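October 30, 2021 - open day, folding station

Wrote this in the evening, so the order may be a little mixed.

Doors opened for the Sketitz visitors after lunch. Taras Hutsuliak did the talking and I stayed at the keyboard. We began with the dark gray garment, both arms on it, because it is large and people can see it from the back row.
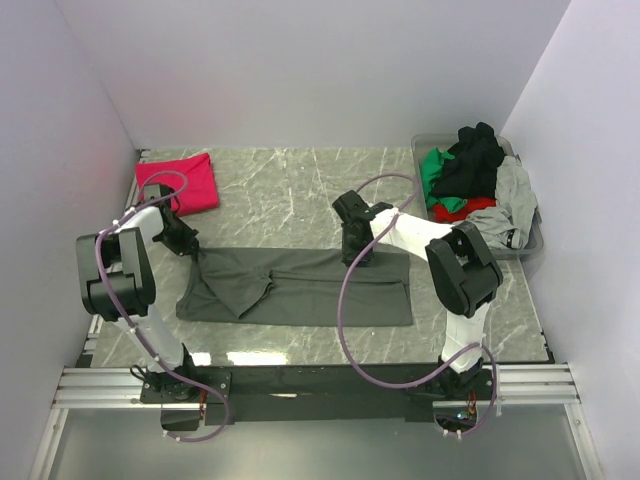 Taras explained that each arm has its own controller and the two share one clock. A lady from Pomine asked how many folds we have logged. I said 2,686 since September, but I should check this number, it may include the aborted ones.

Second question, from the same group: can it do towels for a hotel? Taras said not at hotel speed. I think this was the right answer.

After that I put the wrist view on the big monitor. Several visitors moved closer for this and I had to ask them to stay behind the tape.
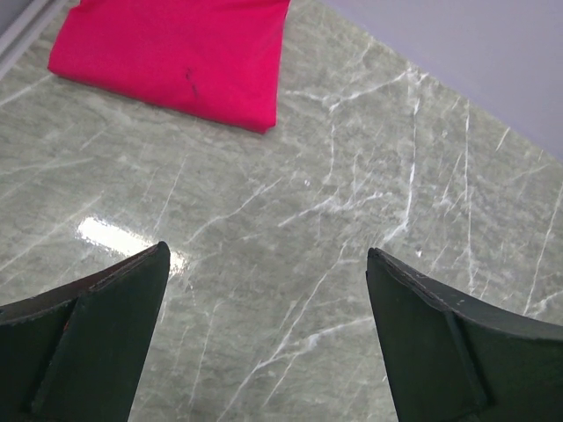 The delay on the monitor was longer than in rehearsal. Apolline Leclerc thinks it is the long video cable we took from the Macapagal room - I want to try the short one before changing any settings.

To do:
- check the fold log, separate aborted runs
- short cable test
- send the slides to Pirach (Apolline)
- tape line 2 feet further back next time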